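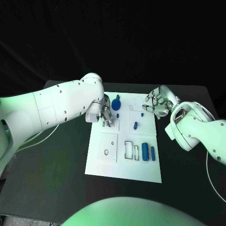
홈턴, 양팔 로봇 삽입 시험 중단… 왼팔 정지 뒤에도 오른팔 동작 계속

2019년 6월 21일

산업용 조립 로봇 업체 홈턴(Homton)이 레스타노(Lestano) 시험동에서 진행하던 양팔 로봇 부품 삽입 시험을 중단했다. 왼팔이 과부하로 보호 정지에 들어간 뒤에도 오른팔이 정지하지 않고 이동을 계속한 데 따른 조치다. 인명 피해는 없었다. 왼손 손가락 관절 하나와 시험판의 홈 패널이 손상됐다.

시험은 우르누라(Urnura)라는 이름의 조립 제어 소프트웨어를 검증하기 위한 것이다. 로봇은 흰색 시험판 위에 놓인 파란색 기어, 핀, 원통을 집어 정해진 자리로 옮긴다. 시험판에는 부품 위치를 표시하는 원형과 사각형 윤곽선이 인쇄돼 있고, 홈이나 구멍이 난 흰색 패널이 붙어 있다. 작은 부품을 좁은 홈에 끼우는 공정은 왼손이 맡는다. 오른손은 그동안 시험판 오른쪽 위에서 대기하다가 다음 부품 쪽으로 이동한다.

홈턴이 공개한 사고 보고서에 따르면 고장은 연속 운전 89회차에 발생했다. 왼손이 작은 부품을 홈에 맞춰 내리는 단계에서 손목 힘 센서의 출력이 순간적으로 끊겼다. 제어기는 마지막 유효값을 그대로 유지했고, 이 값은 접촉이 일어나기 전의 수치였다. 소프트웨어는 부품이 아직 바닥에 닿지 않은 것으로 판단해 하강 명령을 계속 내보냈다.

부품은 홈 가장자리에 비스듬히 걸린 상태에서 눌렸다. 하중은 손가락 관절로 전달됐고, 구동부 전류가 설정 한계를 넘은 시점에 왼팔이 보호 정지했다. 센서가 정상이었다면 전류 한계에 이르기 전에 힘 한계가 먼저 작동해 팔이 위로 물러났어야 한다.

보고서가 더 무겁게 다룬 부분은 그다음 단계다. 왼팔의 정지 신호는 오른팔 제어기에도 전달되도록 설계돼 있다. 그러나 당시 오른팔은 대기 자세에서 다음 부품 위치로 옮겨 가는 중이었고, 이 구간에서는 상대 팔의 정지 신호를 확인하는 루틴이 호출되지 않았다. 오른팔은 예정된 경로를 끝까지 수행한 뒤 목표 지점에서 멈췄다. 두 팔이 서로 닿지는 않았다. 당시 경로가 왼팔의 정지 위치를 지나지 않았을 뿐, 다른 부품 순서였다면 충돌이 가능했다는 것이 보고서의 평가다.

비상 정지 버튼은 눌리지 않았다. 운전 담당자가 화면의 경고를 확인했을 때는 양쪽 팔이 이미 움직이지 않는 상태였다. 시험 구역은 울타리로 분리돼 있었고 출입문 연동 장치는 정상 작동하고 있었다. 홈턴은 출입문 연동 장치와 비상 정지 회로는 두 팔의 전원을 함께 차단하는 별도 배선이며, 이번 결함의 영향을 받지 않는다고 설명했다.

센서 신호가 끊긴 원인으로는 외부 케이블의 접촉 불량이 지목됐다. 케이블은 팔 바깥으로 늘어지는 형태로 배선돼 있다. 팔꿈치 관절이 크게 굽는 자세에서 케이블 여유 길이가 부족해지고, 이때 커넥터가 옆으로 당겨진다. 조사팀이 같은 자세를 반복해 재현한 결과 24V 전원선의 접촉 저항이 커지면서 센서가 재시작되는 현상이 확인됐다. 커넥터 잠금 고리에는 마모 흔적이 있었다.

커넥터를 공급한 오스트하위전(Oosthuizen)은 해당 제품이 고정 배선용이며 반복 굴곡 조건에서는 별도의 고정구를 함께 써야 한다고 밝혔다. 홈턴은 시험기 조립 당시 고정구를 장착하지 않은 사실을 인정했다. 양산 장비의 케이블은 팔 내부를 통과하므로 같은 문제가 없다는 것이 홈턴의 입장이다. 다만 정지 신호 확인이 빠진 소프트웨어 구간은 배선 방식과 관계가 없어, 같은 판본을 쓰는 장비 전체가 점검 대상에 올랐다.

소프트웨어 측 결함은 두 가지로 정리됐다. 첫째는 센서값의 유효 시간을 검사하지 않은 점이다. 우르누라는 통신이 끊기면 마지막 값을 유지하는데, 그 값이 얼마나 오래된 것인지는 힘 제어 루프에 전달되지 않았다. 원래는 짧은 통신 지연에 팔이 멈칫거리는 현상을 줄이려고 넣은 기능이다. 둘째는 대기 및 이동 구간에서 상대 팔의 상태를 확인하지 않은 점이다. 삽입과 파지 구간에는 확인 절차가 들어 있었으나, 단순 이동은 위험도가 낮다고 분류돼 빠졌다. 이 분류는 지난해 12월 설계 검토에서 승인됐다.

수정본에서는 힘 센서값이 8밀리초 이상 갱신되지 않으면 하강 명령이 취소되고 양쪽 팔이 함께 정지한다. 정지 신호 처리는 개별 동작 루틴에서 분리해 상위 감시 프로세스로 옮겼다. 어떤 동작 중이든 한쪽 팔이 보호 정지하면 다른 쪽도 감속 후 멈추며, 사람이 두 팔의 상태를 각각 확인해야 재가동할 수 있다.

복구 절차도 바뀌었다. 종전에는 보호 정지 후 담당자가 화면에서 오류를 해제하면 로봇이 자동으로 시작 자세로 돌아갔다. 손가락이 부품을 쥔 채 홈에 걸려 있으면 이 복귀 동작이 추가 손상을 일으킬 수 있다. 이번 사고에서 손가락 관절의 손상이 최초 하중으로 생겼는지, 오류 해제 뒤 복귀 동작에서 생겼는지는 아직 구분되지 않았다. 운전 기록에는 두 시점 모두 전류가 급격히 오른 구간이 남아 있다. 새 절차에서는 손을 먼저 저속으로 벌리고, 힘 센서의 영점을 확인한 뒤 수동 조작으로 팔을 들어 올린다.

홈턴은 같은 판본을 사용하는 고객사에 자동 운전을 멈추고 임시 설정을 적용하도록 통보했다. 임시 설정은 두 팔의 동시 이동을 금지하고 한 번에 한쪽만 움직이게 한다. 작업 주기는 길어진다. 수정본을 설치한 장비는 부품 없이 24시간 무부하 운전을 거쳐야 하며, 이 과정에서 센서 재시작 기록이 한 건이라도 나오면 배선을 다시 점검해야 한다.

레스타노 시험동의 장비는 손상된 손을 교체하고 양쪽 팔의 케이블을 다시 고정한 상태다. 시험판의 홈 패널도 새것으로 바꿨다. 기존 패널은 홈 한쪽 벽에 눌린 자국이 남아 치수 측정용으로 보관 중이다. 홈턴은 기어와 대형 원통처럼 끼움 여유가 큰 부품부터 시험을 재개하고, 좁은 홈에 끼우는 공정은 감시 프로세스의 정지 시간 측정이 끝난 뒤로 미룬다고 밝혔다. 재개 일정은 정해지지 않았다.

고객사용 점검 항목은 다음과 같다.

힘 센서 커넥터의 잠금 고리 마모 여부와 고정구 장착 여부
팔꿈치를 최대로 굽힌 자세에서의 케이블 여유 길이
운전 기록에 남은 센서 재시작 이력
한쪽 팔 보호 정지 시 반대쪽 팔의 정지 여부(대기, 이동, 파지, 삽입 구간별로 각각 확인)
오류 해제 후 자동 복귀 기능의 해제 상태

점검 결과는 장비 일련번호, 소프트웨어 판본과 함께 홈턴 기술지원 창구로 제출하면 된다. 정지 여부 확인은 울타리 출입문을 닫고 저속 모드에서 실시해야 한다.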